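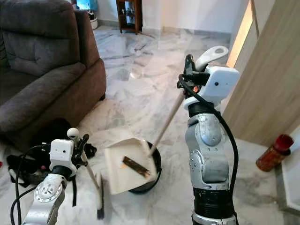
*Sweeping task, marble floor, both arms in use*

Hi all,

Waltraud Frei wrote:

> Do we really need more sweeping for Vallholm? We've got 400 episodes in the set already, and I'd sooner see the hours go to folding. Also, which grip are people using on the dustpan? The notes don't say.

Fair questions! I'd say yes to more sweeping, mostly for the floor. Nearly everything in the 400 is on carpet or dull grey lino, and shiny marble is another beast (all that glare, and the veins look a lot like crumbs if you're a small camera). I'd like 100 more on this kind of tile before we move on — then folding, I promise.

As for the grip, I've been taking the dustpan by its pole with the right arm and keeping the hand broom in the left.

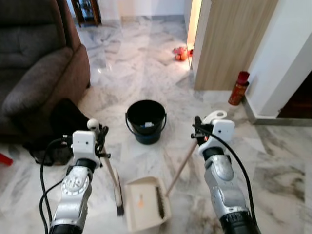 *Broom left, dustpan right, bucket further back*

If you've been doing it the other way round, please don't bin your episodes, just put "swapped" in the label so Jemal can sort them. I'd keep the messy starts in too. A fumbled grab that gets fixed is worth having, I reckon, though I know the Arex crowd trim theirs.

Two things I'm still unsure of: where an episode should end, and whether we label the bucket. Any favourites?

Cheers from the Brokis end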